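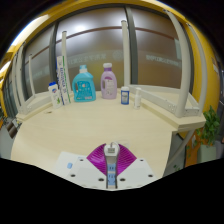 Toiletries and laundry products on a table, with an open gripper in front.

Durno: wholesale catalogue export for Gunawardena
Data card, revised March 13, 2024

Durno is the product list of Gunawardena, a wholesaler of dried fruit, pulses and shelled nuts, exported from the stock system as plain text. One row is one saleable pack. Bulk sacks have their own rows and are not linked to the retail packs filled from them.

Fields
sku - text, 7 characters, never reused
name_en - trade name in English
origin - country of harvest, blank for blends
pack_kg - net weight, decimal point
crop_year - year of picking; for blends, the oldest lot

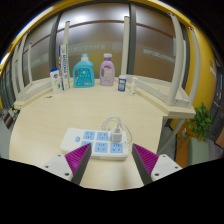
The file is UTF-8, separated by semicolons. Older exports used commas, which broke on names such as "apricots, whole, pitted". Scripts written for those need the separator changed and nothing else.

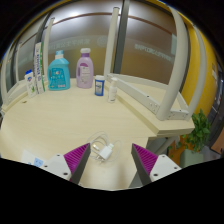
White phone charger with its cable looped around the plug.

Known faults
Origin is missing for about 30 rows, nearly all of them lentils. Pack weights under 4 kg were once rounded to whole kilos; Hashini Roy corrected these by hand from the labels in October. Grades follow the supplier's own wording, so "light halves" from Plornen and from Zola may differ.

Prices are left out. Customers with an account get them in a separate sheet.

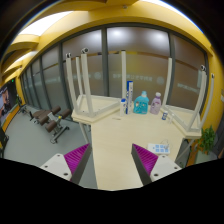
Withdrawn packs stay in the file for 10 months with the status set to "off", then move to the archive. Do not match on name_en, as names are edited without notice - use sku.

Maintainer: Afroza Saha
Licence: trade customers only, no resale of the list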